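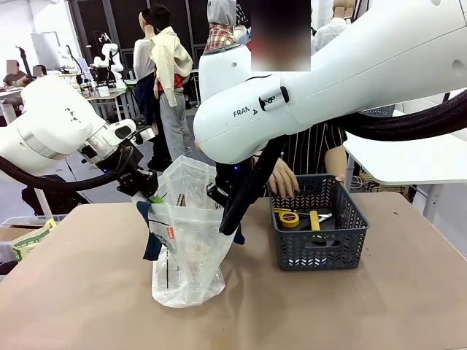

Someone at the club asked me last week why we were still bothering with bags when the boxes work so well, and said that if it were up to them we would drop the bag task and take the points we can get. I said I would write something down, as I have had the same question by email from two of the parents.

The short answer is that the bag is worth more than the box. In the Skestuvholm round a rigid container scores a flat mark per item and a soft one scores double, with a further bonus if both arms are used at the same time. We finished on 1,651 points in October. The team above us finished 22 ahead, and they had done one bag. We had done none.

The longer answer is that it is the only part of the task where the students have to think about two arms together. With the basket you can get away with treating them as two separate robots that happen to share a table. One waits, the other goes. A clear plastic bag doesn't let you do that. It has to be held by the rim while the other arm works near it, and if the holding arm pulls too high the whole thing lifts off the table, and if it's too low the mouth folds shut.

We have settled on the left arm for holding and the right for everything else. The younger group wanted to try it the other way round and I let them have an afternoon on it. The right arm has the better reach over the basket side, so it went back.

Things we have learned so far this term, in no particular order.

Gripping the corner of the rim works better than gripping the middle of a side. The middle gives you more opening at first but the bag twists.

Cloth goes in early. It gives the bag a bit of body and the harder things have something to lie against. Anything long and metal tends to end up pointing out of the top, and under the rules an item counts as packed only if it is below the rim when the clock stops. We have lost marks on this in practice more than on anything else.

Hand tools are easier out of a basket with lattice sides than out of a solid tub. I had assumed the opposite, that the pattern would confuse the students when they were lining up the fingers, but they say it helps them judge depth. The tape measure is the favourite as it's chunky and yellow. The utility knife is the least popular. It is thin and lies flat, and the fingers have to come almost down to the floor of the basket to get under it. Blade out of the knife before it goes anywhere near the table, please. It is on the sheet.

One person resets the basket and says "clear" when their hands are out. Still not happening every time. I would like it to be automatic before the summer.

On numbers, we have logged 202 attempts at the full task since the new year, which is fewer than I hoped for. We lost three sessions when the room was needed for exams and another when the network was off. The log is a paper one and will stay that way until somebody writes something better. The columns are date, who was on which arm, what was in the basket, and what went wrong. Please fill in the last column properly. "Bag fell over" is fine. "Bad" is no use to anyone.

The software side is not very exciting at the moment. We are on the same version of Skaro that we had in the autumn. The older students have a branch that slows the right arm when it is near the left one, and I have asked for that to be tested on boxes first. The Samton team have offered to swap notes on gripper pads. Theirs are softer than ours and they say they slip less on plastic. I have ordered seven to try, which is an odd number for a thing that comes in pairs, but that is what was in stock.

The next outing is the friendly at Cabello. There is no prize and the bag task is optional. We are entering it. If it goes badly we will have another page in the log and we will know what to do with the rest of the term.

Permission forms for the trip are in the tray by the door. Lunch is not provided.

Posted April 2023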